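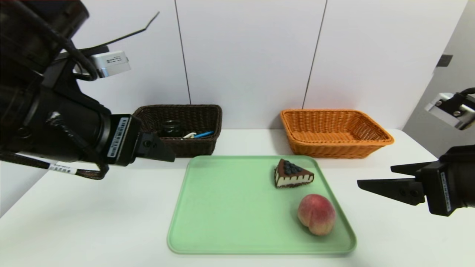

Cremilda Camargo acha que a fatia de bolo devia ficar sempre no fundo da bandeja e a fruta na frente, senão a cobertura encosta no pêssego e um esconde o outro. Concordo e deixo anotado como padrão para a mesa do lanche.

Dezembro, 14h. Conjunto Draduvora, arrumação 3.

Bandeja verde-menta, bolo de brinquedo com mirtilos em cima, pêssego perto do canto direito. As duas cestas de vime ficam atrás: a marrom à esquerda, a laranja à direita. A laranja vai vazia para a mesa. Na marrom ficam as miudezas, mas falta decidir se o objeto preto continua ali ou volta para a caixa 6.

Kuo-hua Tse pediu para trocar a bandeja pela da Zolden, que tem borda mais baixa. Testei de manhã. O pêssego rolou para fora duas vezes quando empurrei a bandeja, então voltei para a verde.

Etiqueta 442 na prateleira continua com o nome antigo (Hidow). Corrigir no inventário antes de guardar.

Pendente: limpar a borda da bandeja com pano seco, sem álcool. Perguntar à Cremilda se a arrumação 4 leva uma fruta só ou mais.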